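Koltcombe Automation Group – Bench Notebook
Entry: October, 2:15 p.m.
Recorded by: Jummai Amadi
Read by: Hongmei Pan

Subject: Equipment plan for the liquid handling station, second draft

The first draft of the plan was returned with a request that each purchase be tied to a task on the bench. This entry records the items as they now stand. The budget line remains open until the end of the month, and prices below are taken from the written quotes in the Brernora folder.

1. Fingers. The station uses the long tapered pair. The plan asks for one spare pair at $470, to be held in the parts drawer and signed out. Printing spares in house was considered. Hongmei Pan prefers the purchased part for the first year so that dimensions do not change between sessions, and I agree. Fasteners are to be ordered with the fingers and not separately; the last separate order carried a shipping charge larger than the goods.

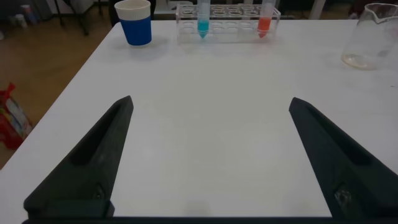

Gripper fingers facing the tube rack, with a cup and beaker on the far side of the table.

2. Racks and glassware. The clear racks are light. A rack that shifts when a tube is placed costs the operator a reset, and resets are paid hours. Two options were priced: a weighted base from Urnelow at $49 each, or a sheet of nonslip matting cut to size from stores at no charge. The matting should be tried first. If it leaves residue on the white tables, the bases will be requested under consumables and will not need a separate approval.

Beakers and tubes are to be bought by the box. The plan allows for 18 replacement tubes per quarter. Paper cups are not to be entered in the plan at all; they come out of the general supply account.

3. Wrist camera. Quote received from Cai for a replacement unit with cable and bracket, $958. The lead time is longer than for any other item on the list, so this order should be placed first. Question for Hongmei: does the quoted bracket fit our present mount, or must an adapter be added? The quote does not say. 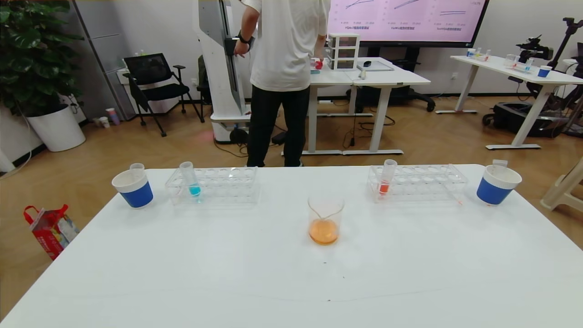

4. Floor space and cabling. No new table is requested. Before any further arm is considered, the group should settle where its base would stand and how power would reach it. Cable covers for the walkway are a small expense and should be bought this quarter regardless of what is decided on the larger items. I have left the amount blank pending a measurement of the run.

5. Service. The maintenance contract is up for renewal. The present terms cover parts but exclude travel, and the plan should show the two separately. Brernora has been asked for a revised offer – no reply as of this afternoon.

Note added 4:40 p.m. Hongmei Pan has read items 1 through 3 and approves the spare fingers. She asks that the camera be moved from capital to repair, as it replaces an existing unit. I will check whether the accounts office permits this.

Open: adapter for bracket (H.P.), matting trial (J.A.), length of cable run (J.A.), service offer (waiting on Brernora).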